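April 19, 2021. Stemberg cell, bench 2

Changed the written rule for the start of a run. The old sheet said "arm in safe position", and each of us understood this differently. New text: the tip stays above the board and touches nothing until the operator has said "clear" aloud. Speed limit before this word is 100 mm/s.

Blocks must lie fully on the wood. The marker stays on the blue pegboard and is never moved during a session. If somebody pushes it, we calibrate again and write it down.

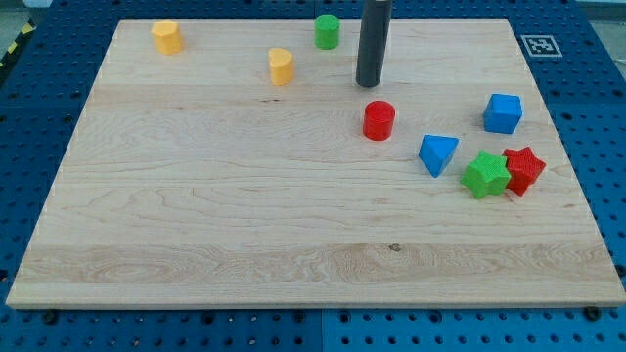
Run 306 I have marked as not valid, my hand was inside the tape when the arm was enabled. The Plestby checklist needs the same correction, I will do it in May.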